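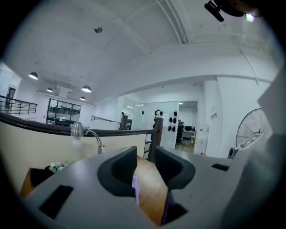
Saturday, late. Dye bath 3, madder over alum, second try. Rosimeire says the first one looked like canned salmon and she's being kind.

Water at 2000 ml this time, pH strips from Gulel (old box, trust accordingly). Held the simmer until Kwaku needed the hot plate for soup. Color is deeper – still salmon, but fresh.

Iron dip on 2 swatches: both went the brown of a rental carpet. Labeled them anyway. 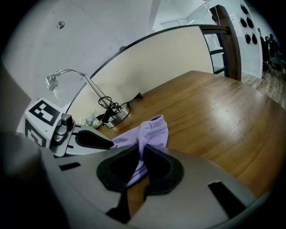
Lavender cloth over the wooden tabletop.

To do: ask Riet where the good thermometer went. Rinse pot before Monday's indigo.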